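Mirkbridge letters hoax

The Mirkbridge letters hoax was a local misinformation episode in the town of Mirkbridge, in which a run of made-up letters to the editor, most of them about parking, were shared online as genuine and came close to deciding a council by-election. It is sometimes called the Strickland affair, after the street where none of the supposed letter writers turned out to live.

Background

Mirkbridge had lost its printed weekly some years earlier, and local news had moved to a community page hosted on Metix, a regional message board first set up for selling used boats. The page had 3,242 members at the time of the by-election, in a town with fewer registered voters than that. Former residents made up part of the difference. The rest were never satisfactorily explained, though a number of them wrote in the same style and were fond of the word "frankly".

The by-election was called after a sitting councillor resigned to move closer to the coast. Two candidates stood. The main issue was a proposal to put meters on Strickland Street, where parking had been free for as long as there had been anything to park.

The letters

The first letter appeared on the Metix page on January 2, 2018. It was laid out as a scanned newspaper clipping, with a ragged edge and a masthead belonging to the defunct weekly. The writer, who signed as "Third Generation Strickland Street", claimed that the council had already bought the meters in secret and was storing them in the basement of the library. The Mirkbridge library is built on a concrete slab and has no basement.

Further clippings followed over the next two weeks. They alleged, in turn, that the meters would accept only foreign coins, that residents would be charged for parking in their own driveways, and that one of the candidates held shares in a meter manufacturer in Milano. The last claim travelled furthest, and was repeated as far away as the provincial capital by people who had never heard of Mirkbridge and did not much like the sound of it.

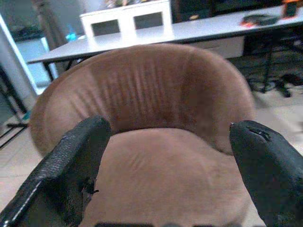 A later tally found that the clippings had been shared some 4,000 times. The correction posted by the town clerk, which ran to several paragraphs and included a floor plan of the library, was shared 5 times, once by the clerk.

Discovery

The clippings were exposed by Clyde Quintanilla, a retired typesetter who had worked for the weekly until it closed. Quintanilla noticed that the letters were set in a typeface the paper had never owned and, in his view, would never have stooped to. He also pointed out that the masthead carried the old telephone number, dropped well before the paper's final issue. His first post on the subject was removed from the Metix page for being off topic. His second, which opened with a question about parking, was allowed to stay up.

Quintanilla went on to compare the names on the letters with the telephone directory and found no match for any of them. One signatory shared a name with a brand of outboard motor.

Effect on the by-election

The vote went ahead as planned later in January. The candidate accused of holding shares in Milano won by 69 votes, a smaller margin than had been expected before the letters began. Both campaigns denied involvement, and both claimed to have been the true victim. The losing side argued that the exposure of the hoax had produced a sympathy vote and was therefore a kind of interference as well. A complaint along these lines was lodged with the returning officer and dismissed in a single sentence.

How much the letters changed anyone's mind is disputed. Turnout was higher than at the previous by-election, but that one had been held during a snowstorm. Several residents interviewed afterward said they had never believed the clippings and had passed them on only so that others could judge for themselves. This was the most common reason given.

Aftermath

The author of the letters has not been identified. Suspicion fell at various points on a former sports columnist, on the high school's media studies class, and on Quintanilla himself, who replied that he would have used a better typeface.

The Metix page brought in a rule requiring clippings to show a date and a page number. Clippings with invented dates and page numbers appeared within the month. The moderators then banned clippings altogether, along with discussion of the ban.

The meter proposal was put to council the following spring and defeated unanimously. Parking on Strickland Street remains free, although a small number of residents still maintain that the meters exist and have been moved to a different basement.

See also

Letters to the editor
Municipal by-elections
Parking meter
Sockpuppet account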